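Visit report: Fellura open shop day, the gripper bench
Posted May 4, 2026

I went to Fellura's open day to see how they keep their grippers running. The invitation promised "maintenance-free handling tools," a phrase I have heard from a lot of vendors and never once from a mechanic. The tour started in a front room with coffee and slides. I skipped most of the slides and went to the bench.

The tools there are parallel-ish grippers with black linkages and bolt-on finger pads, made to be held in the hand. Fellura calls the kit Clusska. The same fingers are supposed to go onto a fixed arm later, so the wear you see on the hand-held version is meant to tell you what the arm will do to them. I have my doubts. A person eases off when something binds, and an arm usually doesn't. 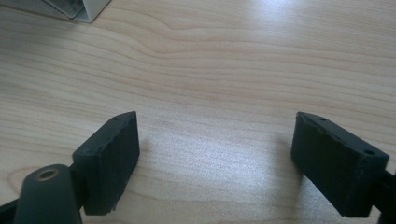

Finger pads open over the bench top. Note the chipped edges.

Pads are checked every 700 cycles and swapped at 900, according to the sheet taped up by the door. I asked who counts the cycles when the tool is in somebody's hand and was told the operator keeps a log. I asked to see the log. It had gaps, including most of August.

The pads I looked at had small nicks along the top and a dusty, scuffed surface. That may be perfectly fine for light packages. The sheet has no picture of a bad pad, though, so "replace when worn" means whatever the person on shift thinks it means. A worn sample screwed to the wall would cost them nothing.

The pivots I liked better. The links have brass-colored rings set into the holes, and the routine is simple: wipe the links, work the fingers through full travel, feel for side play, then look at the fasteners. A full check takes 19 minutes by their own figure. Replacing a complete set of links costs 80 dollars — a fair price, if the new set fits without filing. They didn't do a swap while I was there.

The handling station has red snack packages bunched under a clear acrylic sheet, with a white panel running over it. Two grippers get used at it, and the fingers have to work close to the acrylic. I'd want a clearance check in the routine before anything motorized goes in there. The sheet by the door doesn't mention one.

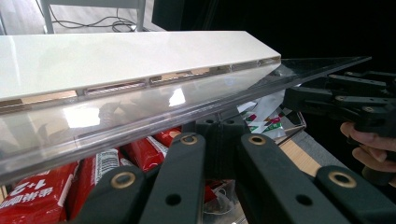 Blackburn wrote in after reading a draft of these notes: you're too hard on the log. We ran the same links at Nirkitow and the pads were never what stopped us. It was play in the pivots, every time, and you only catch that by hand. I'd drop the cycle count and do the side-play check at each shift change.

Fair enough on the pivots. I would still keep the count, since a shift-change check is exactly the sort of job that gets skipped on a busy night, and a gap in the log at least shows you where to look. I've asked Fellura for the part drawings and the tolerance on the rings. They said they would send both.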